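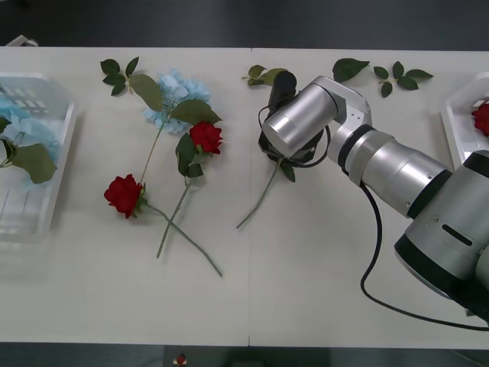 Roses, hydrangea and greenery laid out on the white table, baskets at either end

Sorting stems before arranging, do you really need to?
Asked in Flowers & Table Settings, 223 views

Hello everyone! I've been asked to do the flowers for my niece's engagement lunch in October, and I've got a mix of red roses, pale blue hydrangeas and a pile of leafy sprigs to play with. I've started spreading them out on the table with a basket on each side, but I keep losing track of what I meant to use where, and the leaves end up under everything. Do you sort by kind, by length, or just grab and go? Also, would you leave those big hydrangea leaves on? I like them, but they do take up a lot of room in a vase.

Roman Mazurek
Oh, I love this part of the job, so forgive me if I go on a bit. I sort by kind first and then by length, and I keep one basket for what I haven't looked at yet and the other for stems I've decided on. The table in between is only for what I'm choosing from right now (six or seven stems at the most, or I get muddled). Lay them all with the heads pointing the same way. Yours are going in different directions, and with a rose lying over hydrangea leaves it's easy to tug one and bruise the other.

On the leaves, take off anything that would sit below the water line. Above that it's up to you, but I usually keep one or two close under the bloom as a sort of collar. Hydrangeas are thirsty, so don't leave them lying out while you think! Mine go back in a bucket whenever I stop for coffee. Good luck with the lunch, it sounds lovely.

fernhill_jo
grab and go. been doing it for years and they look fine

Mapleporch
I'm somewhere between the two of you. I do the greenery first, straight into the vase, and that gets the sprigs out of the way before I ever touch the roses. Then the hydrangea goes in low, with the roses around it a little higher. My vase is an old Jernon jug with a narrow neck, so I have to be strict about leaves, but with a wide bowl you could keep nearly all of them. Recut the ends on a slant just before they go in.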